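3.2 Regroupement des confiseries dans un récipient unique

La tâche consiste à réunir dans un bol rond des friandises emballées individuellement et dispersées sur un plan gris mat. Le corpus comprend 240 séances, soit 3 310 dépôts annotés. Un dépôt est compté dès que l'emballage repose entièrement à l'intérieur du bord.
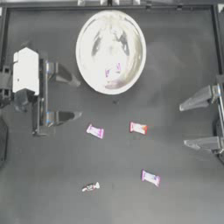
L'ordre de ramassage est laissé libre. Les emballages souples posent deux difficultés : leur contour varie selon les plis, et leurs couleurs se répètent en reflets étirés sur la paroi du récipient, ce qui fausse le dénombrement par segmentation chromatique. Le protocole Skimholm impose donc une double annotation des séances.

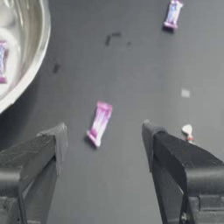 Selon Nazmiye Kılıçarslan, un bol à paroi mate supprimerait l'essentiel des désaccords entre annotateurs, au prix d'une tâche moins représentative du rangement domestique. Nous avons conservé le bol brillant et soumis environ 200 dépôts litigieux à une troisième lecture.
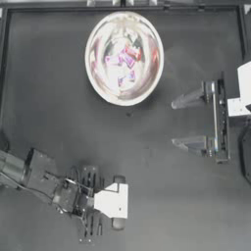 Figure 4. Emballages roses et violets regroupés vers le milieu du bol ; traînée rougeâtre reflétée sur la paroi droite.

Les reflets isolés de ce type sont exclus du décompte.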